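Baltora Table Objects – Gallery

Grerkcombe workshop, small objects section. Page last revised 9 March 2023.

This gallery covers the small desk and table items in the Baltora set. The full set runs to 232 catalogued objects across 13 groups. Only group 2 is dealt with on this page: items that sit comfortably in one hand and are normally used on a flat surface. Larger pieces, and anything with a lid, are on the Flallar page.

All entries share the same table. It has a light wooden top with a pronounced horizontal grain, in bands of beige and tan with a slight olive cast. The banding makes it a less neutral background than plain card, and pale items need more care when their outlines are traced. Strong colours separate from it without difficulty.

Entry 1 – Plate, blocks and cube

Round plate, dusty pink, with a raised rim. Two small rectangular blocks to the left of it, one lavender purple and one sky blue, edges slightly rounded, surfaces matt. Puzzle cube to the right, scrambled.

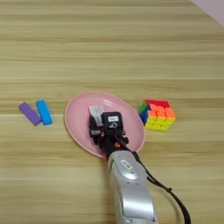
The plate is listed under tableware in the main index and cross-listed in group 2 as a shallow tray. Its material is left blank in the index until the July check, when all the tableware is due to be weighed and measured again. Until then, please quote the index number and the colour only.

Blocks are stored by colour in a divided drawer, and each colour has its own line in the list. They are not numbered individually. Anyone borrowing them should write down the colours taken and the colours returned, as the drawer is checked against that list and not against the photographs. The cube is a single item with a single number. It goes back in whatever state it was left in. No solved position is recorded, so a scrambled cube is not entered as a fault.

Colour names follow the Sabbagh list, which uses ordinary words: pink, purple, sky blue, red, orange, yellow, yellow-green. Shades outside the list are given the nearest name, with a short note in the remarks column. Older records used a letter code, and 1,595 lines were converted when the two lists were merged. A few converted lines still read "purple" where the old record had two separate shades – corrections are welcome and should go in the remarks column, leaving the original entry in place.

Entry 2 – Eraser on plate

White rectangular eraser in a printed paper sleeve, resting on the pink plate. Scrambled cube on the bare wood to the right, with red and some orange on the top face.

The sleeve counts as part of the item and should stay on. If a sleeve tears, keep the pieces with the eraser and mark the record "sleeve damaged". A bare eraser is a separate entry under stationery, as its outline and surface are different enough to cause mistakes in sorting. The print on the sleeve is too small to read at gallery size; wording is held in the index record.

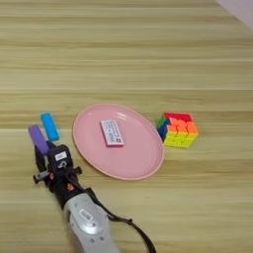
Storage and handling

Group 2 items are kept in shallow drawers at table height. Plates lie flat with a sheet of paper between them. Erasers are kept apart from the blocks and from anything with a painted finish – prolonged contact can mark both surfaces.

Wipe the table with a dry cloth before laying items out. Crumbs of rubber collect in the grain and are easily missed. Damp cloths are for the plates only.

Requests for larger copies should give the page name and entry number. Copies are supplied at one size, uncropped, with no colour correction.

Next page: Flallar, boxes and lidded containers.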